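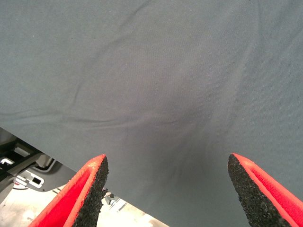

Wisia Textile Conservation Workshop, Dyeing and Wet Cleaning

Tuesday, November 8, 2022

Madder again. Bath 22 came out the colour of tinned salmon, same as bath 21, and I have run out of polite things to write on the swatch cards. Benedicta held it up to the window and said it might suit a bridesmaid.

Recipe as before: alum mordant, overnight soak, madder in at cool, brought up slowly over the morning. Held at 60 and never over 65, or so the thermometer says. Kojo points out that the thermometer also said 60 last week when it was lying in the drawer. New one on order from Caltska. In the meantime I have borrowed the jam thermometer from the kitchen, and whoever wants it back can have it on Friday, washed.

My money is on the water. We got properly warm reds right up until July, when the softener was put in, and madder likes a bit of chalk. I mentioned this at the time and was told the softener was very good for the kettle. The kettle is indeed spotless.

Plan for bath 23: same wool, same madder (the Issahaku sack, not the old jar with no label), a pinch of chalk in the pot. If that comes out red I shall be unbearable for a week. Bath 24 the same without chalk, so that Tetteh can't say it was the sack.

Weighed out 200 g of wool for each. Skeins are tagged with knots this time. Ink on the tags ran in bath 19 and we now own a very nice skein of something.

Other business. Lining for item 1528 is still waiting on a decision about thread. Efua wants silk, Munther wants cotton, and I want it off my bench. Stitch samples of both are in the tray marked 402, which used to be for buttons. The buttons are in a mug. Please don't drink from the mug.

The Clomodeo lightbox has started buzzing again. Turning it off and leaving it for ten minutes helps. So does going to lunch.

pH of the rinse from bath 22: forgot to take it. Tetteh poured it away while I was writing the line about the kettle. Will take it tomorrow, before writing anything.

To do: chalk (the powdered stuff, not the blackboard stuff, Kojo). Descale nothing. Ask upstairs whether the tap by the back door bypasses the softener.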